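Warehouse Operations 1
Handout 6: Slotting and replenishment
Felicja Laskowska
Updated 24 Jun 2021

Read this before the tutorial. The worked figures come from the Worirska parts store, the same site we used for the receiving handout. You will need a calculator and your ABC sheet from Handout 5.

1. What slotting means

Slotting is deciding which product lives in which location. A store can have good racking, good lighting and good staff and still be slow because the busy items are at the far end of the last aisle. Walking is usually the largest part of a picker's shift, so most slotting work is an attempt to cut walking.

There are two basic methods. With fixed slotting, each product has one pick face and keeps it until somebody changes the record. With random slotting, the system puts stock in any empty location that fits. Many stores use both: fixed faces at ground level and random reserve above. Worirska works this way. It has 1269 active product lines and 300 of them have fixed faces in the forward pick area.

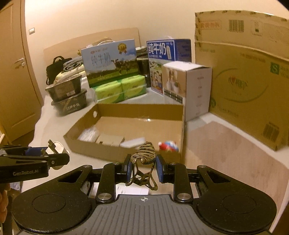
The other lines are picked straight from reserve. This is slower per line, but they are ordered so rarely that giving them a forward face would waste the space. Check the order history before you argue for moving one of them forward. A single large order can make a slow item look busy for a month.

2. Choosing the pick face

Start with how often the item is picked, measured in visits to the face. Don't start with units sold. A carton line sold by the hundred to one customer may only be visited once a week, while a small fitting sold in ones and twos may be visited all day.

Then check the following:

- Cube. Work out the volume of a normal week's demand and compare it with the volume of the face.
- Weight. Heavy items go between knee and chest height. Anything needing two people goes at floor level with clear space in front.
- Lookalikes. Keep similar part numbers apart. Worirska had left-hand and right-hand brackets in neighbouring bins and most of its mispicks in that bay came from the pair.
- Families. Items often ordered together can sit near each other, as long as the lookalike rule is kept.
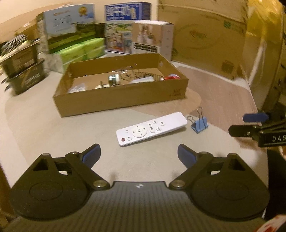 3. Replenishment

A forward face has to be refilled from reserve. The minimum level is the quantity that triggers the refill, and the maximum is what the face will hold. Set the minimum to cover demand during the time it takes to get a refill done, plus a margin.

Worked figures: a line holds 1024 units at maximum and its minimum is set at 135. If the face is at its minimum when the task is raised and nothing is picked in the meantime, the refill is 1024 less 135, or 889 units. In practice picking goes on, so the face will take a little more than that. Round down to full cartons - part cartons left in reserve cause counting errors later.

Refills are best done outside the main picking wave. Where that can't be managed, close the aisle to pickers while the lift truck is in it.

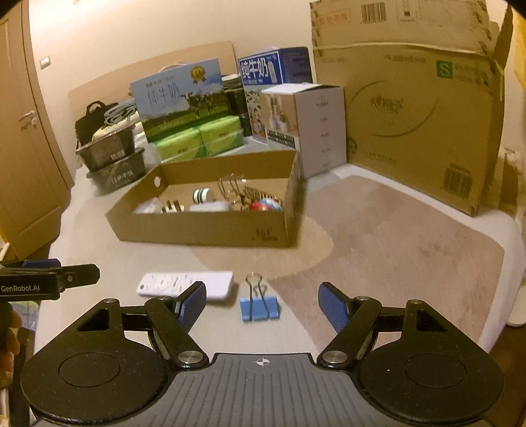
Handout 6, section 3.

4. Re-slotting

Layouts go stale. Seasonal lines rise and fall, customers leave, and new products get put wherever there was a gap. Worirska reviews its forward area each June, before the stocktake, and moves only the worst-placed lines. A full re-slot is expensive and pickers lose the memory of where things are, which takes time to come back.

When moving a line, empty the old face completely, change the location record, then label the new face. Doing the record last is a common cause of stock going missing on paper.

5. For the tutorial

Bring a one-page plan for re-slotting bay D using the Dubey order file. State which lines you would move, where they would go and what you left alone. Hand sketches are fine. Label the aisles.

Related handouts
Handout 4: Receiving and put-away
Handout 5: ABC analysis with the Previer data
Handout 7: Pick paths and batch picking
Handout 8: Pallet racking inspection at Fokov

Warehouse Operations 1 | Contact: Felicja Laskowska | Back to top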